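We use cookies to remember your language and region. By continuing to use this site you accept our use of cookies. Accept | Manage settings

Section 5. Sorting and boxing loose items in bedrooms

This section applies to residents of Plunside and Troltholm who are preparing a bedroom for redecoration, a change of room or a period of absence longer than two weeks. It covers small and soft belongings only. Furniture, lamps and electrical goods are dealt with in Section 6.

5.1 Before you begin

Boxes are issued from the ground-floor store, Room 307, and must be requested at least 24 hours in advance. Residents may use boxes of their own, provided that the base is sound and the sides stand upright without support. A coloured gift or storage box is acceptable. Lids are not required until collection.

You will need:

- one large box for soft items
- one smaller box or tray for toiletries and paper goods
- a marker pen
- adhesive labels, if you do not wish to write on the box itself
- a clean cover or sheet for the bed

5.2 Preparing the bed as a work surface

1. Remove pillows and any loose bedding that you intend to pack separately.
2. Spread the cover over the mattress and pull it flat. Folds beneath a box will cause it to lean.
3. Place the large box towards the headboard, with its opening upwards. Leave the area in front of it free for sorting.
4. Bring items to the bed a few at a time. Do not empty whole drawers on to the cover.

Note: If the mattress is very soft, the box may be placed on the floor beside the bed instead. The order of work remains the same.

5.3 Filling the box

1. Begin with the largest soft items, such as plush toys and cushions. Set them upright against the sides so that the middle of the box stays open.
2. Items with ruffles, bows or other trimmings should be placed along a wall of the box, with nothing heavy resting on them.
3. Clear plastic wrapping may be left on toys that are stored in it. Press the air out gently before the box is closed.
4. Straps and cords should be tucked in, so that they do not hang over the rim.
5. Stop when the contents are level with the rim. Do not press them down to make room for more.

Caution: Do not put liquids, sprays or opened cosmetics in a box of soft items, even inside a sealed bag. A small leak may spoil the whole contents before it is noticed.

5.4 Paper goods and packets of tissues

Packets of tissues are the item most often put away wrongly. They are light and soft and tend to be dropped in with the toys, where the wrapper is easily torn. They should be kept out of the large box until the soft items are in place, and then dealt with as follows.

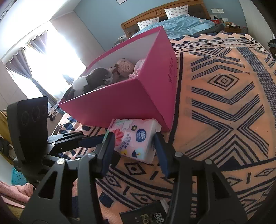 1. Check that the plastic wrapper is closed at both ends. An opened packet should be left in the room for daily use.
2. Hold the packet by its sides and lift it level. Avoid gripping it by the opening flap.
3. Place it in the smaller box or tray, with the printed face upwards.
4. Where only one or two packets are to be stored, they may be laid on top of the soft items as the last layer - in this case, write "tissues" on the label.

Note: Toilet rolls and kitchen paper are supplied by the residence and should not be packed. Leave them in the bathroom or kitchen cupboard.

5.5 Marking the box

Write the room number and the words "soft items" on one side panel. Marks may be made by hand directly on the outside of the box, provided that they can be read from a distance of around 2 metres. Where a box already carries older writing, residents should add a fresh label on a different side and strike out any room number that no longer applies.

Labels from the Chaiyaporn range are kept in the store and will peel away cleanly from most smooth card. They do not hold well on fabric-covered boxes. Use a tie-on tag for these.

5.6 Collection and storage

1. Close the box, or cover it with a sheet if it has no lid.
2. Move it from the bed to the floor, just inside the door.
3. Leave it there by 9 a.m. on Thursday, the collection day for both buildings.

Boxes are held at the Grurnorholm store until the room is ready. Residents who need an item in the meantime should apply to the store desk and quote the room number on the label. Boxes left uncollected at the end of August will be returned to the room.

Caution: Do not stack boxes of soft items beneath boxes of books or crockery while they are waiting by the door.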